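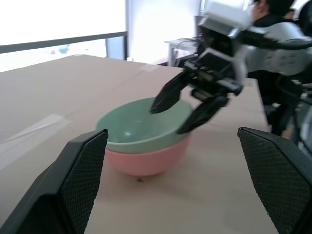 The Morning Check

Looking after a two-armed robot at Vikside

By 1 October 2018 the two-armed machine at the Vikside workshop had logged 1,487 hours under power. Its log is a ring binder on a shelf by the door, one page to a day, and the pages from the first few weeks are much fuller than the recent ones. Most of the early entries are about cables.

The robot was set up in July in a ground-floor room in Florkgate. It has two arms, each ending in a gripper with a pair of black fingers, and it is being taught to handle tableware. For now that means plastic bowls. It picks them up, moves them, puts one inside another and takes them apart again. Almost everything that makes this go well or badly happens before the first bowl is touched, in a check that takes 53 minutes if there are no surprises.

The check starts with the power off. Whoever has the morning goes over both arms by hand, turning each joint slowly through part of its range and feeling for grit or a catch. The joints are sealed, but cardboard dust gets onto everything, and a small amount of it packed against a ring will make a faint scraping that you feel in your palm before you hear it. A dry brush takes care of that. Solvent is kept away from the arms, after a wipe-down in the first month left one of the seals tacky for days.

Next come the screws. The gripper housings and elbow shells are held on with small ones, and they work loose at different rates. The elbows hardly move. The housings at the wrist take most of the shaking and need a quarter turn now and then. Vikside puts a dab of paint across each screw head and onto the shell next to it, so a loose one shows as a broken line. It is an old trick from engine work and it saves putting a driver on every fastener every day, which wears out the heads.

Then the fingers. Each one carries a grip pad with a crosshatched face, and the pads are what the crew spends the most money on. A fresh pad holds a bowl rim with very little squeeze. As the pattern wears down the robot needs more force for the same hold, and the extra force shows up in other places. Thin rims bend. A nested bowl gets pushed sideways and wedges in the one under it. The arm makes up for slip it cannot measure very well, and the recorded runs begin to look jerky. Pads are changed on both fingers of a gripper at once, even when only one looks worn. A new pad against an old one pulls the rim a little to one side as the gripper closes.

Changing a pad is a ten-minute job with the finger off and a miserable one with the finger on. The crew did it with the fingers on for most of the summer. The trouble with taking a finger off is that it never goes back in quite the same spot, so the gripper has to be told again where fully closed is, and the wrist camera has to be checked against it. In the end they made a small jig from scrap aluminum that holds the finger square while the screws are tightened. It has made the job dull, and they are happy with that. 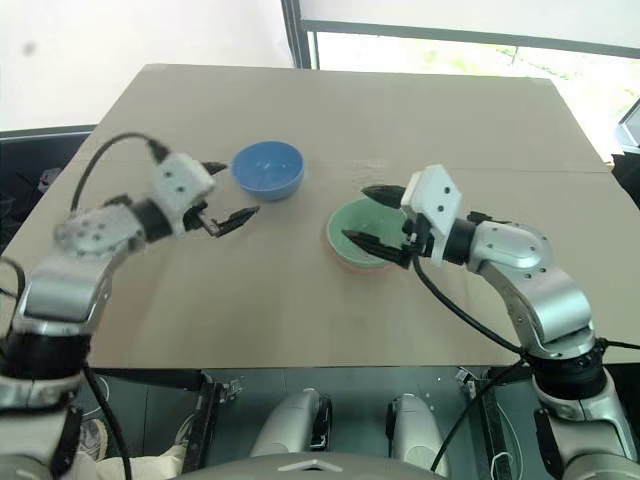

Tia Fothergill would put the cables ahead of the pads. By her account, a worn pad gives you a bad day, and a worn cable gives you a week of bad days that each look like something different. She wants every loop on the arms treated as a part with a service life, written down and replaced on a date, whether or not it has started to act up.

There is good evidence for this in the binder. In the second month the left gripper began to drop out for a moment, always in the late afternoon. The crew changed the gripper settings, then the power supply, then the software version. They blamed the sun for a while. The fault was in the cable, close to the plug at the top of the gripper housing, where the loop had been tied a little too short. When the wrist rolled all the way over, the plug took the strain. The late-afternoon runs just happened to be the ones with the most wrist roll in them.

The rule since then is to set cable length with the arm in its worst pose. One person holds the arm there and the other ties the cable. The loop has to stay loose at full reach and at full roll, and it also has to be short enough that it will not drag a bowl along when the arm crosses the table. Those two demands fight each other. On the right arm the cable hangs below the gripper and can lie across the work surface, and the crew has tried clips, sleeves and a length of elastic to lift it. The elastic worked best and lasted the shortest time. A spring-loaded holder from Seston is on order – it is meant for power tools, and there is some doubt about whether it will fit.

The table gets its own part of the check. The top is covered with cardboard, and every robot person who comes to the room asks why it isn't something better. They did start with something better, a rubber mat from Belmonte, and the bowls stuck to it. A bowl that will not slide tips over as soon as a finger nudges it. On bare tabletop they slid too far and the noise was hard to work next to. Cardboard lets a bowl slip a short way and stop. It is also pale and dull, so it gives the cameras a calm background, and when a fingertip comes down too low it takes the dent and the gripper doesn't.

The cost is that it wears. The crew runs a flat hand over the sheet every morning to find raised seams and tape that has started to lift. An edge that stands up the thickness of a fingernail is enough to stop a sliding bowl. When a patch gets too scuffed they turn the sheet end for end, and after that they replace it. A new sheet has to be pressed flat overnight under whatever heavy books are in the building, or it will bow in the middle and put the surface closer to the fingers than the robot thinks it is.

After a new sheet goes down, the table height is measured again. The method is slow. Each arm is lowered with its gripper closed until a strip of paper under the fingertip can just be pulled free, and the reading is taken. This is done at nine spots spread over the reach of the arms. On a good table the readings agree closely. On this one the far side has always been a touch low, and the crew decided early on to correct for it in software and leave the legs alone. Tia Fothergill argued for shimming the legs. She still does, from time to time.

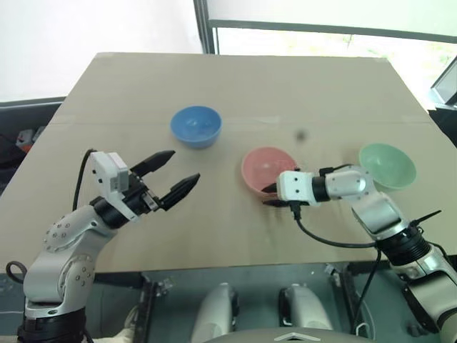 With the height set, the bowls come out. They are washed in plain water and dried with a lint-free cloth, since dish soap left a film that was hard to see and made the rims slick. Bowls get retired when the rim shows bite marks from the fingers. The crew used to mix old and new freely and found that the robot did better on the scarred ones, where the pads had something to catch. That was fine until a new set came in and half the grasps slid off. Now a set is bought together and thrown out together.

Color matters less than people expect. Blue, pink and green are there so that the people reviewing recordings can write "blue into pink" in the notes and be understood. What does cause trouble is shine. The room has a large window, and when the light comes in low a glossy bowl can show a bright patch that moves as the wrist camera moves. The crew looked into a blackout blind and decided against it. A robot that only works in one kind of light is not much use outside the room, so they let the light change and write down what it was doing. The camera exposure is checked once in the morning and once after lunch, and left alone in between.

The last part of the check is done with the power on. Both arms go to their home position, and one person stands with a hand on the stop button while the other watches the joints come up. Then each gripper opens and closes with nothing in it. The crew listens more than it looks here. A healthy gripper makes a short even whir and a click. A longer whir usually means a dry slide, and a double click has meant, on both occasions so far, a finger screw that missed its paint mark.

After that the arms make one slow pass toward each other over the middle of the table and stop well apart. This was added after a collision in the fourth week, which bent a finger and cost two days. Nothing was wrong with either arm. The home position of the right one had been set again after a repair, the left had not, and the two disagreed on where the middle was. Any repair on one side now means setting both.

Spare parts live in a drawer under the bench: fingers, pads, a wrist cable for each side, one complete gripper. The complete gripper has been the best purchase of the project. When something goes wrong in the middle of a session it is quicker to swap the whole unit and get back to work, then open up the bad one in the evening with good light and a cup of coffee. Before the spare arrived, repairs were done in place, leaning over the table, and small screws went missing at the rate you would expect. A magnet on a stick hangs from the side of the bench from those days and still gets used.

The crew would like to get the check down to some half an hour. The joint inspection could be done every other day, and the table measurement could be left for days when the sheet has been moved. The screws, pads and cables will stay as they are. The next page in the binder has already been headed up for the morning, with a note to look at the right-hand cable tie and to cut two new strips of paper for the height check.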